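The Woman Who Tunes the Pianos at Tronside
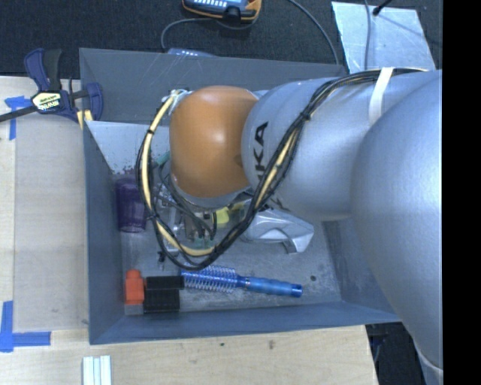

I've wanted to write about piano tuning for ages, mostly since my own upright has been going sour in the spare room for years and I feel guilty every time I walk past it. So when a friend put me in touch with a tuner who looks after the instruments at Tronside, the old music school on the hill, I said yes before I'd checked my calendar. We met there at ten in the morning and she was already inside a grand up to her elbows. I asked her what order she works in and she told me order is most of the job, because a piano is a big heap of tension and you have to know what you're pulling on. It made me think of those black and yellow cables looping over an orange joint and tangling together on the way down, and how I'd have no clue where to start with that either. "You start in the middle," she said. "You always start in the middle, and then you go out from there."

She came to it sideways. She'd been selling shoes, and she lived over a repair shop called Torvik, where the owner let her come down and sweep up in exchange for using the practice piano after closing. One evening he handed her a tuning lever and told her to bring one note up to match another. "It took me an hour," she said, laughing. "One note! And it was worse when I finished. He put it right in a few seconds and then he knocked it out again and made me do it over." She stayed with him for 14 years, the first few of them still selling shoes on the side.

I'd assumed these days it was all done with an app. She does own one, and she's not snobby about it (she uses it to set her first note when the room is noisy, and for pianos that have been left so long they need pulling up in stages). But the rest she does by ear, listening for the beats, that slow wah-wah-wah you get when two strings are nearly the same but not quite. She played me a pair and I couldn't hear it. She played it again and moved the lever a hair and suddenly there it was, and then I couldn't stop hearing it, and I'm sorry to say I've been hearing it in my own piano ever since.

"People think I'm making everything perfect," she said. "You can't. If you make one chord perfect, another one goes rotten. I spread the rottenness out until you don't mind it."

She keeps a notebook for every year, with a line for each visit — the piano, the weather, what she found. Last year's has 841 entries in it. The year before that she got to 1,019, which she says was stupid and she paid for it with her shoulder. I asked what she finds and she flipped through for me: pencils, a great many pencils, hairpins, a baby tooth in an envelope, a set of keys to a car that had been sold. Moths are the worst, because they eat the felt. Mice come second. She once opened up an upright at Mirnemora, the summer camp out by the lake, and found a nest built out of sheet music. "Show tunes, from what I could read of it."

We took a break in the kitchen, where she drinks her tea black and very strong, and I confessed about my upright. I got a look. How long? I told her. Was it near a radiator? It was. She put her cup down. "Move it tonight," she said, "and don't you dare put a vase on it." She'd also like everyone to know that a free piano is almost never free, and that you should pay a tuner to look at it before you pay anyone to carry it down a flight of stairs.

Her favorite job is one she does every April, at a little hall called Tistimari. They have a choir there and a grand with a cracked lid and yellowed keys, and she's been going for 20 years. It's a long drive and the pay hardly covers the gas. I asked why she keeps it up, and she had to think. "It's a lovely bass," she said. "Whoever strung it knew what they were doing. And they leave me alone in there with the windows open and a sandwich."

Before I left she let me try the lever. You lean on it so lightly — it's more like thinking about leaning — and I still went straight past the note and out the other side. She took it back from me pretty quickly after that. There was a student waiting in the hallway with a cello, and she still had the whole top octave to do.

My upright is on the other side of the room now. She's coming to see it next month, and I've taken the vase off.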